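Claloswood to Futville trail to reopen with 36 tent sites and a permit system

01/09/2020

The long-distance footpath between Claloswood and Futville will reopen to overnight hikers in February, with a new permit system and a reduced number of places to camp. The Brosov trail office, which manages the route, published the revised rules this week.

The trail runs 134 miles and is normally walked from north to south. It has been closed to overnight use while two bridges were replaced and the camping areas were moved back from the river. Day hiking continued on most sections during the work.
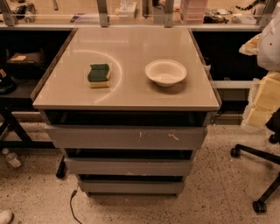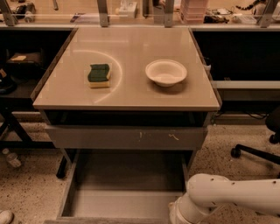 A sponge and a white bowl, seen in both pictures.

Under the new rules, hikers who plan to spend one or more nights on the trail must hold a permit for each night. Permits are tied to a named camping area and a date. They can't be transferred to another person, but the holder may change the date once at no charge if the request reaches the office before the first night of the trip. Day hikers don't need a permit.

There are 36 marked tent sites on the full route. Each site takes one tent with a floor no larger than the painted corner posts allow. Hammocks are permitted at the lower camping areas only, where the trees are thick enough to carry the load. Camping outside the marked sites is no longer allowed on any section, including the open ridge above Cuypers, where hikers have often stopped for the night in good weather.

The ridge section has also been rerouted. The old path followed the crest and crossed two loose gullies on the east side. The new path drops below the gullies, crosses a footbridge and rejoins the old line at the pass. It adds distance but removes the steepest descent on the route. Guidebooks and printed maps issued before the closure show the old line and should not be used for this section. Paint marks on the old path have been removed, and both ends are blocked with cut brush.

Water is available at all camping areas except the one nearest the pass. Hikers spending the night there should carry enough from the stream at the footbridge, the last dependable source when walking south. All water on the trail must be filtered or boiled. The pump at the Futville trailhead is shut off in winter and will not be in service on opening day.

Food must be stored in a hard-sided container or in the steel lockers provided at the larger camping areas. Hanging food from a tree is no longer accepted as a storage method. The lockers are shared and have no locks. Dishes may not be washed in streams or within 200 feet of any water source, and strained wash water should be scattered over dry ground. Open fires are prohibited on the whole route. Gas and alcohol stoves may be used at the tent sites, provided the alcohol type has a working shutoff.

Early-season hikers should expect snow on the ridge. The trail office recommends traction devices for boots and says that trekking poles alone are not enough on the north side of the pass, where hard snow can remain in the shade well after the lower sections have cleared. The footbridge will be inspected after every heavy snowfall and may be closed without notice. When it is closed there is no alternate crossing, and hikers must return to the nearest road.

Parking at Claloswood is limited to day use. Overnight vehicles should be left in the gravel lot at Futville, and hikers walking the full route can take the shuttle north from there. The shuttle makes one trip each morning and carries packs in a trailer. Seats are booked with the permit — they can't be bought from the driver. There will be no southbound service until the summer timetable begins.

Dogs are allowed on a leash on the lower sections but not between Cuypers and the pass. Bicycles and horses remain prohibited throughout.

Permit requests are handled in the order received. Groups are limited to the occupants of two tents, and larger parties must split up and book different camping areas for each night. Requests should list the planned stops in order, with a second choice for the ridge section, where space is tightest. Permits are sent by e-mail and must be carried on paper, as there is no phone signal between the footbridge and the lower valley.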